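Woltum Releases Listov 8, a Control and Planning Suite for Two-Arm Work Cells

New version brings shared motion planning, wrist-level perception and a rebuilt replay tool to small-item handling

INDBY, 1/10/26 – Woltum today announced the general release of Listov 8, the latest version of its software suite for controlling, planning and supervising work cells with two robotic arms. The release is available to all current license holders and may be installed over the previous version without changes to arm controllers already in service.

Listov 8 addresses a problem that is familiar to engineering teams working with paired arms. Each arm can be programmed to do its own task well, but the space between the arms belongs to both of them. Under earlier methods, one arm was commonly held back while the other finished its movement. The result was safe and predictable, and it was also slow. Items that had to be passed from one gripper to the other, turned, or placed in a container near the center of the table were the most affected.

The new planner treats both arms as a single system. A path is computed for the pair, and the timing of each joint is adjusted until the two paths can be carried out together with the clearance set by the operator. When an item moves while a path is under way, the planner recomputes only the part of the motion that is affected. The remainder is kept as it was, so that the arms do not stop and start again for small corrections.

Development was carried out at Woltum's Indby laboratory, where the company maintains a set of two-arm tables for software testing. Small packaged goods are used for much of this work. Flexible wrappers reflect light unevenly and change shape under the fingers, and printed designs vary from one product to the next. Snack bars and clear containers have been part of the standard test set since the early versions of Listov.
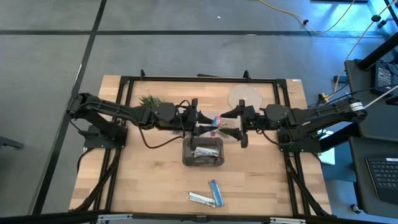 Hoani, which took part in the early access program, reported that the shared planner had removed most of the waiting steps from its own sorting routines, and that its engineers now spend the greater part of their setup time on grip settings. It added that the clearance controls were clear enough to be handed to shift operators after a short period of training, and asked that future versions allow different clearances for different parts of the table. Woltum has accepted this request and expects to include the function in its August update.

Shared Planning

At the center of Listov 8 is the Pair Planner, which replaces the separate left-arm and right-arm planners of earlier versions. Operators describe a task in terms of items and destinations. The software then decides which arm should take each item, whether a transfer between grippers is needed, and in what order the steps should be performed. Any of these decisions may be fixed by hand. A team that wishes one arm always to hold the item while the other releases it may set this as a rule, and the planner will work within it.

The Pair Planner also takes account of cables. Arms with external wiring are restricted in ways that a model of the joints alone does not show. Listov 8 allows a cable allowance to be entered for each link, and rejects paths that would draw a cable tight or carry it across the working area at a low height. This feature was requested by a number of customers whose arms were fitted with grippers after purchase.

Perception at the Wrist and Overhead

Listov 8 combines views from a fixed camera over the table with views from cameras mounted at the wrists. The overhead view is used to find items and to plan the approach. As a gripper nears its target, weight is shifted gradually to the wrist view, where the fingers and the surface are seen at close range.

Earlier versions made this change at a fixed distance. In practice, a single distance did not suit all items, and a poor estimate from one camera could be carried forward into the final part of the motion. The new version compares the two views continuously. If they disagree by more than the permitted amount, the arm slows and a fresh estimate is made before the fingers close.

Particular attention has been given to clear and tinted plastic. Transparent bins and trays are common in packing and kitting work, and their walls are difficult for many vision systems to locate. Listov 8 finds the rim of a container first and then estimates the walls and floor from it. Teams may also store the dimensions of containers that they use often.

Bright backgrounds have been treated as well. Many laboratories and light production areas are located in rooms with large windows, and a wrist camera that tilts upward during a motion may face them directly. The software now keeps a mask of the table area for each arm position and sets exposure from that area alone. Movement in the room beyond the table is left out of item detection. 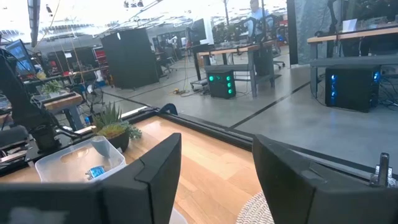

View from the wrist over the tabletop at the Indby laboratory, with the two gripper fingers in the foreground.

Replay and Review

The replay tool has been rebuilt in full. Every run is stored with joint positions, gripper commands, camera views and the decisions of the planner on one common timeline. An engineer may stop at any point, see what the planner knew at that moment, and view the other paths that were considered. A run may then be repeated in simulation from that point with different settings.

Runs may be marked, searched and compared. In response to comments from customers, Woltum has kept the file format open and has published its full description with the release. Recordings made with the two previous versions of Listov can be read without conversion, although they do not contain the planner decisions and will show that part of the timeline as empty.

Testing

Before release, the Pair Planner was run against 400 recorded tasks from the company's own library, covering picking, transfer between grippers, placement in open containers and removal from them. Tasks in which the new planner chose a different order of steps from the old one were reviewed by engineers one at a time. The review led to 17 changes in the default settings, most of them concerning the speed of the last part of an approach. A list of these changes is included in the release notes – customers who have adjusted the defaults themselves are advised to read it before installing.

Woltum notes that the results of its own testing should not be taken as a measure of performance in other settings. Arm type, gripper design, lighting and the condition of the items all have an effect. The company recommends that each site carry out its own trial at reduced speed before returning a cell to normal use.

Availability and Support

Listov 8 is offered as an annual license for each work cell. The license covers both arms, all connected cameras and the replay tool. Holders of a current license receive the new version at no added charge. Sites that remain on the previous version will continue to receive corrections for 12 months from the date of this release.

Teaching and research institutions may apply for a reduced license, which includes all functions except remote supervision. Applications are handled by the Indby office. Installation guides, release notes and the description of the recording format are available through the Woltum customer site.

About Woltum

Woltum develops software for the control, planning and supervision of robotic arms. Its products are used in packing, kitting, laboratory work and research. The company's engineering and testing activities are based in Indby.

Press Contact

Woltum Press Office, Indby
Requests for product material and demonstration visits may be sent through the press section of the Woltum customer site.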